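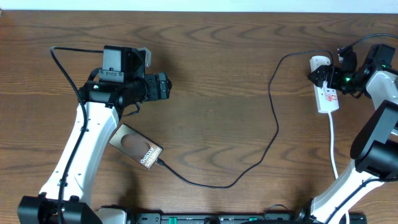
Section 2. Planning the station and buying the parts

Read this before you send the order form to Plomberg. Most returns we get are for stuff bought too early, or bought twice.

2.1 Before you order

1. Measure the table. Depth first, then width. A two-arm station needs a top at least 60 inches wide and solid enough to take clamps along one long edge. Bare wood is fine, no coating needed.
2. Check the front edge. The mounting hardware goes there, and it eats space. Budget for that before you decide how much table is left for the work.
3. Decide on one arm or two. Plug and cable tasks want two — one to hold, one to push. If your job list is only pick and place, buy one Kincaid arm now and leave room for the second.
4. Write down the job list. Actual items, actual cables. Attach it to the order.

Note: adding the second arm later costs more in labor than in parts. Everything gets re-leveled and the calibration starts over.

2.2 What goes in the budget

1. Arms and grippers. Quoted as a set. Spare fingertip pads are NOT in the set, order 10.
2. Mounts, clamps, knobs. Quoted per arm.
3. Cables. The arm cables run outside the links, so allow slack at every joint. Buy the long version. Short ones pull tight when the arm reaches across and then you are paying for connectors too.
4. Work items. Power strip, charging cables, a phone or a phone-shaped stand-in. Use a stand-in for the first month at least. Cheaper to drop.
5. Triltby control box and the Zovard software seat. One seat per station, not per arm.
6. Spares and repairs. Set aside what one gripper costs. People skip this line and regret it by May.

Caution: the power strip on the table is a work item. Do not run the arms or the control box from it. Arm power comes from it's own outlet, on its own line in the budget.

2.3 Laying out the table

1. Put the arms down first, one left, one right, both on the same edge.
2. Power off. Move each arm by hand through its full reach. Mark the area both grippers can get to.
3. Place the power strip inside the marked area. Leave its cord loose enough to shift the strip without dragging anything.
4. Lay the phone item flat, next to it or across from it. Connect the charging cable and check that it reaches the strip with some left over.
5. Check where the cords pass under the arm links. A cord under a link is ok, a cord pinched by a joint is not.

Caution: keep hands off the table once power is on. The elbows swing wider then you expect.

Note: shiny items throw glare under overhead lights. If you are planning on cameras, put 2 diffusers on the order now.

2.4 Timing

Allow 70 days from signed quote to a working station. Arms ship last. Order the table and the outlet work the same day as the quote — the electrician is usually what holds things up. Grippers ship seperate from the arms, so don't refuse a partial delivery.

Go to Section 3 for clamp torque and first power-on.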